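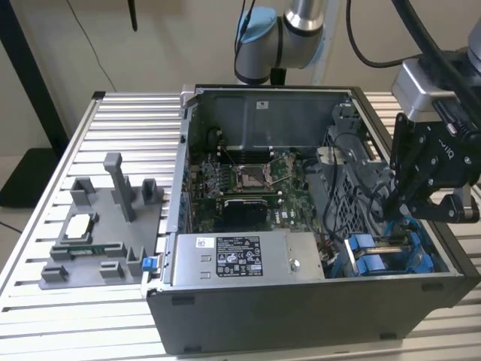 Notes on getting the Prelludano record out the door
9 August 2020

The Prelludano album went to Pridano last night as a full set of masters plus instrumentals. I said in April that I would write up the process once it was finished, mainly so I don't have to reconstruct it from memory for the next one. It covers tracking, editing, mixing and delivery, in unequal amounts. Anyone looking for lyrics or an explanation of the title should ask Sebastião Holanda, who wrote most of the songs and is better at it than I am.

Tracking

The basic tracks were done at the Tapia, in the upstairs room, before everything closed. The room has a hard floor, a low ceiling over the stage end and a much higher one over the rest. Drums went under the high part. Anderson Siqueira plays quietly and tunes high, so the kit doesn't need much help, but the low ceiling puts a very obvious comb on the overheads if you set up where the stage wants you to. Moving the kit out to the middle cost us an hour of cable running and saved me from trying to EQ it later, which doesn't work.

Overheads were a spaced pair, measured to the centre of the snare with a piece of string. I know there are more elegant methods. The string is accurate to within a centimetre and it lives in the mic case. Kick, snare top, snare bottom, one floor tom, one room mic facing the back wall. The snare bottom was flipped at the preamp and I wrote that on the track sheet, then forgot I had written it and flipped it again in the session. If your snare sounds like a cardboard box, check the sheet.

Everaldo Barros played nylon-string guitar in the same room behind two gobos and a mattress. Bleed into his mic was significant and I decided early that it was going to be part of the record. The consequence is that guitar fixes after the fact were nearly impossible, because any replaced phrase also replaces a bit of cymbal. He was told this before we started. There are four places where we used an alternate full-band take for a bar or two, and one place where there is simply a wrong note in the second verse and it has stayed in.

Jussara Bezerra's guide vocals were sung in the stairwell with the door shut. The plan was to replace all of them. We kept 2. Her proper vocals were done at her flat over the following months, by her, with an interface I dropped on the doorstep and a page of instructions. The page could have been better. It told her what gain to set and didn't tell her to turn off the fridge.

Remote sessions and file naming

The fridge is a steady hum with harmonics and comes out reasonably well with narrow notches, provided the compressor in it doesn't switch on halfway through a line. It did, on several takes. I ended up gating nothing and choosing takes partly on fridge state.

File naming caused more trouble than audio did. Everyone exported from whatever software they had, and I received files called things like "final vox new", "bridge", and "untitled (3)". By the time all of it had arrived I had 29 vocal files with no shared start point. The rule now, which I will send out before anything else next time, is as follows.

Every file starts at bar one, even if the first sound is at bar sixty.
Every file is a WAV at the session rate and 24-bit. No MP3s, even for a quick idea, because quick ideas get used.
Song short name, instrument, take number, initials. Underscores, no spaces.
Send dry. If you love your reverb, send a second file with it on and I will match it or use it.

The last one matters more than people think. Everaldo sent a beautiful overdub of high-strung guitar with a plate on it that was wider than the rest of the record. He no longer had the dry version. It's on track five, and track five was mixed around it.
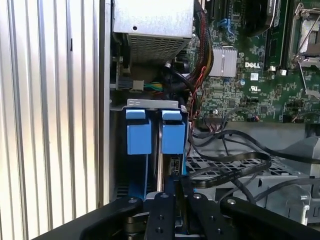

For alignment I asked everyone to record the count-in from their headphones at the top of each file, by holding one cup up to the mic. It gives you a set of transients to line up against the session click and takes care of whatever latency their system hasn't reported properly. Angharad Probert suggested it, having used it on choir recordings. It worked for everyone who remembered to do it.

Mixing

I mixed at low level on the small speakers for most of it and checked low end on headphones. My room has a dip in the upper bass at the chair and a bump at the back wall, and I've stopped trying to fix that with foam. Knowing where it lies is enough. I walk to the back wall, I hear too much bass, I go and sit down again.

Bus processing was modest. One compressor across the drums at a low ratio with a slow attack, a couple of decibels of reduction at most. Nothing across the whole mix apart from a gentle high shelf on three songs, and I told Angharad which three. Vocals had two compressors in series, each doing very little. I would rather draw in volume changes by hand than ask a compressor to know which word matters, and on this record I drew in a lot of them. Jussara moves relative to the mic when she sings, and the tone changes along with the level, so the automation includes a low-mid band on the EQ as well as the fader.

Reverb was the stairwell wherever possible. I recorded a sine sweep there on the first day and made an impulse response out of it. It's a short, bright, slightly ugly space and it glues the flat vocals to the guides we kept. With the pre-delay set by ear per song it mostly stays out of the way of the consonants.

The one thing I would do differently is print stems as I finish each song. I left them all to the end, and by then a plug-in had updated itself and changed how it handled sidechains. Two songs came back with a different bass level from the approved mixes. I found it only because I null-tested the summed stems against the stereo file and was left with something that wasn't silence. If you have never done a null test: line up the two files, invert one, play both. Any remainder is the difference. With time-based effects you won't get perfect silence, but you shouldn't be able to hum along with it.

Mastering

Angharad did the mastering from her place. She asked for mixes with no limiter and no fades, and returned a first pass within the week. Running time with gaps is 44 minutes, which is comfortable for streaming and tight for vinyl if Pridano decides to go that way. She put the quieter songs at the ends of the notional sides just in case, which meant a conversation with Sebastião about the running order. He agreed to move one song and declined to move another.

We didn't chase loudness. The services turn things up or down according to their own arrangements, and the quiet songs need to stay quiet next to the loud ones. She measured the album as a whole and let the individual tracks land where they landed. True peaks were left with enough room that the lossy encodes don't clip, and she checked that by making the encodes and listening to them.

Delivery

Flidow is handling distribution. Its upload form wants composer names in full, performer names as they appear on the artist page, and a separate ISRC for every recording, instrumentals included. It also rejects accented characters in one field and requires them in another. Sebastião's name went through without its tilde the first time and had to be corrected by email. If you have anyone with an accent in the credits, check the preview page before you press submit, then check it again after.

Artwork has to be square and contain no web addresses. Ours had one, in small type up the side. It has been removed.

The session drives are backed up to a second disk here and another at Anderson's. The instrumentals are going to Everaldo first, who wants them for teaching. Still on my list: label the spare mic cables, return the gobos to the Tapia when someone is there to open the door, and get the interface back from Jussara once she has finished the harmonies for whatever she and Sebastião are working on now.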